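Table host for the tidying and sorting room, part time
Rumach, Drosemberg

Rumach is a small studio that runs sorting and tidying sessions for adults who want to get back the habit of keeping their things in order. We are looking for one person to prepare and look after the tables in our Tulina room. The work starts in May and the contract is for 8 months, with the possibility to continue.

The job is quiet and it suits a person who likes small objects. Every session begins with a table where a few things of different size and shape are put out, and it finishes when each of them has its place.

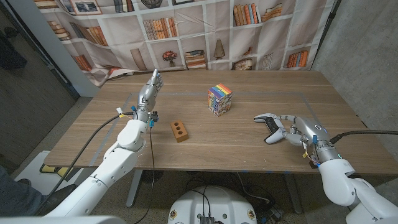

Your main duty will be to choose and set out the things for each table. We ask you to mix them well, so that the visitor must think where each one belongs. A rainbow-colored box and a small brick with three holes make a good pair, as they have almost nothing in common, and a game controller is a good third piece when you want something that many people know from home. You will also keep the tape lines on the wood in good condition. They show the area in which we work, and when they become faint or begin to lift at the corners, you replace them before the next session.

Between sessions you will clean the tabletops, return the things to the Trnka cabinet and write in the notebook what is missing or damaged. The cabinet holds nearly 2000 small things, all with a number on a card. The last number is 1636, as many things share one card. Please do not be afraid of this system. Vlasta Vrabec made it and she will explain it to you during your first days.

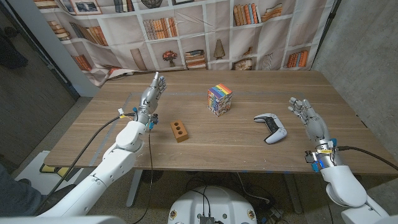

Controller, cube and brick set out on the table in the Tulina room.

What we expect from you:

You are careful with your hands and you put a thing back where you took it.
You can work 13 hours per week, mostly in the morning.
You can speak with visitors in simple English. Other languages are welcome but not necessary.
You are able to carry a full drawer from the cabinet to the table.

Experience in a shop, a library or a storeroom is useful. We do not ask for any diploma. If you have worked before with collections of toys or small household things, please write us which kind.

What we offer: an hourly wage according to the agreement, a paid first week of training, your own key to the Tulina room, and tea and lunch on working days. The hours can be moved if you study or have children, only we need to know it one week before.
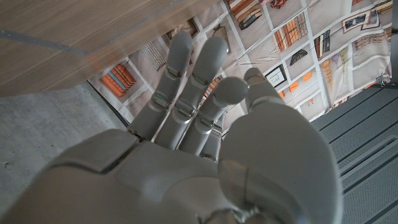
May I bring things from my own home for the tables?
We are glad when you do, but show them first to Vlasta, so that she can write a card for them.

To apply, please send a short letter and your phone number to Vilém Holub at the Rumach office in Drosemberg. In the letter, tell us about one drawer or shelf which you have put in order and how you decided what goes where. One page is enough. We invite the selected people to a trial morning, which begins at 9:00 and is paid the same as normal work.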